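Household chore robots

Household chore robots are machines meant to do everyday work in homes: clearing a table, folding towels, putting the groceries away. The same term often covers light shop-floor jobs such as sorting parts and packing boxes, which call for many of the same skills.

Background

Factory arms have been welding and lifting for decades, and they do it beautifully! Their work comes to them in the same place every time, though, and a kitchen offers no such favor. The Staniforth arm, shown in 1965, could stack blocks that had been set out on marked spots, and it stopped if one was moved by a hand's width.

Current abilities

Picking up a single solid object from an open surface is now close to routine. In the Pemar trials, a two-armed machine made 3543 attempts at 14 chores and finished 6 of the chores reliably, among them wiping a counter and moving fruit into a bowl. That last one sounds tiny, but it takes in a great deal: finding the fruit, choosing a grip that won't bruise it, and letting go at the right height.

Soft and see-through things are much harder. Shirts change shape as they are lifted, and drinking glasses confuse many depth sensors.

Test setups

Most practice happens at a plain table with a handful of objects, often with tape on the top. Blocks and fruit are popular, as are cups. 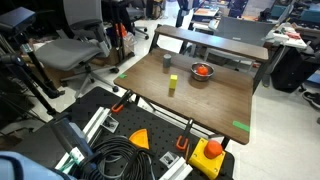 Researchers at Sasavwood repeat each task with the objects shifted a little, then swap in new ones, and the scores usually drop at that point. The Zidon project goes further and changes the lighting and table height too.

Outlook

Speed is still a weak spot, and a person clears a dinner table far faster. Even so, progress since the early block stackers has been thrilling to follow, and laundry is widely seen as the next big test.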